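Rundgang Februar, Haus Kokden, Erdgeschoss und Keller – meine Notizen zur Checkliste

Vorweg: Ich bin diesmal hinten angefangen, also beim Keller, weil der Schlüssel fürs Büro noch bei Berwyn Howells lag. Die Reihenfolge stimmt deshalb nicht ganz mit dem Formular überein, aber abgehakt ist alles. Dauer vom Aufschließen bis zum letzten Haken: rund 3 Stunden, mit Kaffee.

## Fluchtwege

- [x] **Kellertreppe frei** – endlich! Beim letzten Mal standen da noch die Getränkekisten.
- [x] **Notausgang Hof öffnet ohne Schlüssel** – geht, klemmt aber unten ein bisschen. Ich musste mit der Hüfte nachhelfen, und das ist für eine Fluchttür nicht so toll. Bitte Scharnier nachstellen.
- [ ] **Rettungszeichen beleuchtet** – das über der Garderobe ist dunkel. Leuchtmittel habe ich keins im Schrank gefunden, muss also bestellt werden.
- [x] **Flurbreite** – passt überall. Der Schirmständer darf bleiben, wenn er wirklich in der Nische steht (und nicht jede Woche ein Stück weiter in den Gang wandert).

## Feuerlöscher und Rauchmelder

- [x] **Löscher Eingang** – Plombe dran, Prüfplakette gültig.
- [x] **Löscher Teeküche** – auch gut, hängt jetzt wieder in Griffhöhe. Danke, Chidubem!
- [ ] **Löscher Keller** – Plakette nicht lesbar, da hat jemand drübergestrichen. Für mich gilt das als ungeprüft. Termin mit Flasivmont machen.
- [x] **Rauchmelder** – alle per Knopf getestet, alle laut. Der im Lager ist so laut, dass mir die Ohren immer noch klingeln.

## Strom

- [x] **FI-Schalter ausgelöst und zurückgesetzt** – ging sofort. Hat wie immer 30 mA, steht so auch im Plan.
- [ ] **Mehrfachsteckdosen** – im Büro stecken zwei hintereinander, und am Ende hängt der Heizlüfter. Das will ich nicht mehr sehen, ganz ehrlich! Ich habe ihn gleich ausgesteckt und einen Zettel drangeklebt.
- [x] **Kabel Teeküche** – das alte Wasserkocherkabel ist ersetzt.
- [x] **Zählerstand** – 1.203, habe ich nebenbei mitgeschrieben, falls Berwyn ihn für die Abrechnung braucht.

## Wandbehänge und Textilien

Der Punkt ist neu auf der Liste, und ich finde ihn längst überfällig. Stoff an der Wand sieht gemütlich aus, aber ich will wissen, ob er schwer entflammbar ist und ob er ordentlich hält.

- [x] **Sitz der Wandflächen** – nichts wackelt, ich habe überall kräftig gezogen.
- [ ] **Nachweis zum Brandverhalten** – fehlt noch. Bei Vivel habe ich angefragt und warte auf Post.
- [x] **Abstand zu Strahlern** – 300 mm sind bei uns als Minimum eingetragen, und die halten wir ein.

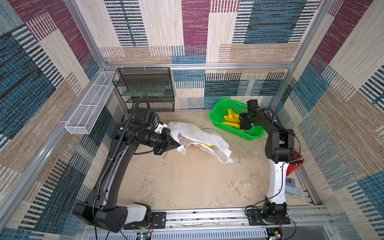 *Zu Punkt »Wandbehänge«: teppichartige Wandflächen auf drei Seiten, oben die Aluschiene.*

## Erste Hilfe

- [x] **Verbandkasten Eingang** – vollständig.
- [ ] **Verbandkasten Keller** – die Pflaster sind fast alle weg, und die Schere fehlt auch. Wer sie hat: bitte zurücklegen, ich frage auch nicht nach.
- [x] **Notrufnummern ausgehängt** – hängen, allerdings noch mit der alten Durchwahl von Chidubem Akinola. Neuen Aushang drucke ich diese Woche.

Offene Punkte übernehme ich in die Liste »Trevor« (ja, der Ordner heißt immer noch so). Die Hoftür und der Kellerlöscher haben Vorrang, das Rettungszeichen kommt direkt danach. Nachkontrolle mache ich morgens gegen acht, bevor der Betrieb losgeht – wer mitlaufen will, sagt mir bitte kurz Bescheid.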